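**Kitchen hands wanted (the kind that reheat things)**

Posted Tuesday, April 16, 2019

Condori is looking for people who can put a plate in a microwave, take it out again, and do this for an afternoon without developing strong feelings about it. If you already have strong feelings about microwaves, those are welcome too, and there is a space for them on the form.

We are a small outfit that writes the instructions and reheating charts other companies print on their boxes. You have read our work while standing in your socks at eleven at night. "Heat on high for two minutes, let stand for one" was ours, or something close to it was. The letting stand is the part everybody skips, and one of the things we want to find out is how much of our advice survives contact with a hungry person.

**What the sessions are about**

Our current project is called Urden. It deals with the dull, important business of getting a plate into a microwave, setting the thing going, and getting the plate back out with the food still on it. Most complaints that reach us have little to do with temperature. They concern plates that catch on the lip of the oven, plates set down off center, doors that open toward the only free bit of counter, and sauce.

You will work with ordinary plates and small dishes, a microwave, and a changing selection of items to go on the plates. Some of those items are food. Some only look like food, and have looked like food for a long time. Please do not eat either kind. There is a snack table for that, and it is clearly labeled following an incident in September.

A typical session goes like this:

- You arrive, sign in, and wash your hands
- You get a card with a short task on it, such as "move the plate from the side to the oven and close the door"
- You do the task at your own speed
- You put everything back where it started
- You get another card, which may be the same card

The last point deserves a second reading. If repetition makes you itch, this may be a long afternoon. Past participants have compared it to knitting, to folding programs before a school concert, and in one case to being a ghost.

**Time and money**

Each session runs 4 hours with a proper break in the middle. We pay $70 per session, handed over at the end, and we pay the full amount if we are the ones who finish early. If you leave early we pay for the part you did, without sighing.

We need 32 people altogether. Most will come once. A few will be asked back for a second round, when we switch to bowls and everyone's confidence drops.

**Who we are looking for**

You should be 18 or older and comfortable working at floor level for part of the time. We have cushions. They are not good cushions, so bring your own if you are particular about your knees. Anyone who needs a table or a chair can have one; tell us on the form and we will set up accordingly.

You don't need any cooking skill. Truly accomplished cooks tend to rearrange our plates and then tell us about convection. We would love to hear from:

- People who heat up lunch at work and have to be quick about it
- Parents who have reheated the same cup of coffee more than twice in a morning
- Left-handed people, who have had a raw deal from oven doors for decades
- Students, shift workers, and anyone whose microwave is older than their car

We can't take people who work for an appliance maker or a frozen food company. You already know too much, and we would have to listen to it.

**What to wear**

Comfortable clothes, closed shoes, sleeves that stay where you push them. Watches and bracelets are fine. Long scarves are not, and we say so with the regret of people who own many. 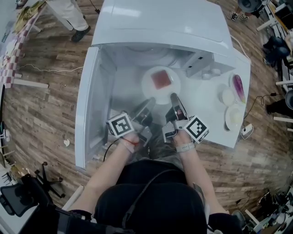
**Do I have to bring my own food or dishes?**

Everything you need is provided, from the plates to the things that go on them. Leave your good china at home, and your leftovers too, however proud you are of them.

**Where and when**

Sessions are held at the Candier building, second floor, in the room past the coat hooks. The elevator works on most days and the stairs work on all of them. We have morning and afternoon slots, and the afternoon ones fill up first, so say if you could manage either. Street parking is free after the first corner. Before that corner it is anything but.

The number 28 bus stops across the street. Get off at the stop with the missing bench.

**How to apply**

Pick up a form at the front desk of the Candier building or ask for one at the Drudau copy shop downstairs, where they keep a stack behind the counter and would like it to get smaller. Fill in both sides. The second side asks which slots suit you, whether you have any allergies, and how you reheat pizza. There is no wrong answer to the pizza question, although a couple of them have been read aloud in the office.

Drop the form in the box by the stairs. We reply to everybody, usually within a week, including those we can't fit in. If you are picked you will get a date, a map, and a one-page sheet to sign. We wrote that sheet ourselves, so there is a fair chance it tells you to let it stand for one minute before opening.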